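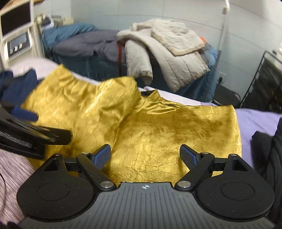
May 2021

I drove 80 miles to Polville to watch laundry get folded, so let me at least get a blog post out of it.

Flilometti was having its open day, and I went because Eoin Kinsella said there would be sandwiches. There were four. They had gone by the time I found parking.

The demonstration was upstairs, in a room with beds in it, which made me want to take my shoes off. Panagiotis Karras ran the thing. He had a gripper in his hand with blue pads for fingertips, and he was working on a piece of shiny gold fabric laid out on a lavender sheet. I asked why gold. He said cotton had gotten boring. I wrote that down as if it were technical.

The idea is that a person does the folding with the gripper, over and over, and the robot learns from the recordings. Panagiotis told us his target was 100 folds before lunch. My own record, over a lifetime of adult living, is probably lower.

Then we all got a turn. Squeeze, pads close, lift, drag, let go. It feels like trying to make a bed while wearing salad tongs. I got hold of one corner and promptly lost the other three. A boy of maybe ten went after me and did a lovely job, and his mother looked at me with real kindness.

Downstairs they had the Murklow arm, which is the one that's supposed to do all this on its own someday. It was waiting on a part. I got a brochure and a pen.

Eoin wants to go to the Mavromatis one in October. I told him I'd go if he packs the lunch.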